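3.2 Spring start of container greens on unheated balconies

The second part of the study looked at how early leafy greens can be sown outdoors in containers when winter runs long. Growers in apartment buildings often have no cold frame and no garden bed, and the advice printed on seed packets is written for open ground. We wanted to know whether a simple fleece cover would bring the first harvest forward enough to be worth the trouble.

Participants were recruited from two housing blocks in Helturano. Of the 31 households that signed up, 23 kept usable records through the first harvest. Each household received two identical troughs, a bag of the same peat-free mix, and seed of two crops, a spinach sold as Wako and a loose-leaf lettuce sold as Bana. One trough was covered with fleece from sowing until the seedlings had four true leaves. The other was left open. Both stood on the same balcony, side by side, and were watered on the same days.

Households chose their own sowing day within a two-week window in March. They wrote down the day the first seedling showed, the day of the first cut, and any damage from frost, wind, or birds. Air temperature was logged at trough height on every balcony, with readings taken at 7 a.m. and 3 p.m.

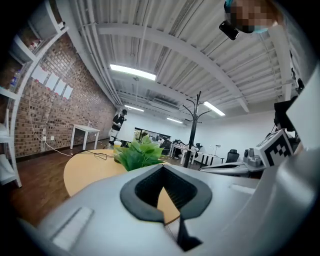
Figure 4. Helturano, spring season.

Seedlings came up sooner under fleece in 22 of the 23 households. The gain was larger for lettuce than for spinach, and it was largest on balconies facing north or east, where the open troughs stayed cold well into the morning. On south-facing balconies the two troughs often came up within a day or two of each other. In the one household where the open trough was ahead, the fleece had blown off twice and the mix beneath it had dried out.

Earlier seedlings did not always mean an earlier meal. Covered lettuce grew tall and soft, and several households put off the first cut until the plants had firmed up. Spinach behaved better in this respect. The longest wait from sowing to first cut was 54 days, for an open trough of spinach on the top floor of the north block.

Wind caused more losses than frost. The fleece was held down with clips, and on the upper floors these were not enough. Some growers added stones or tied the cloth to the railing, and their records show fewer gaps afterward. We did not plan for this and can't separate its effect from that of the floor level.

Watering is a second weak point. Covered troughs dry more slowly, so a shared watering schedule probably left some of them too wet. Later trials should let each trough be watered by feel, with the amounts written down. The July sowing, described in Section 3.3, was run on that basis.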